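Reviews > Tableware > Everyday Plates

Notburga Leitner, October

Sovent sage plates: I caved and bought them
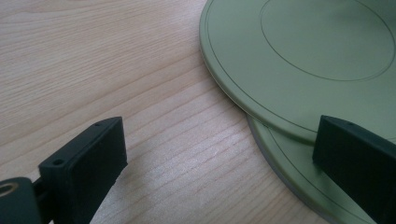 So I'd been eyeing these since spring, when my old white set was down to the chipped ones. I ordered from Mockus on a Saturday night (never shop after wine!) and they showed up packed really well, every plate in its own paper sleeve.

First thing, the color. I was worried about getting a loud minty green and it's much softer than that, a pale sage that looks lovely on our wood table. The finish is matte with a tiny bit of sheen at the rim, and there's a thin dark line running just inside the edge that makes them look fancier than they are. My sister thought I'd splurged.

I've been using them every day for 86 days now, yes I kept track, and they've been through the dishwasher most nights. No chips so far. Forks do leave gray marks if you really saw at a pork chop, but a little baking soda paste gets those off. Tomato sauce rinses away fine, even when I leave it overnight, which I do a lot.

My gripes: they get hot in the microwave, hotter than my old ones did, so grab a towel. And they're a touch wide for our upper cabinet, the door only closes if I push the stack all the way to the back. Measure first! I also wish the matching bowls came in this green, but Sovent only has them in cream right now.

I'd still buy them again, and I'm already thinking about a couple of spares for Thanksgiving.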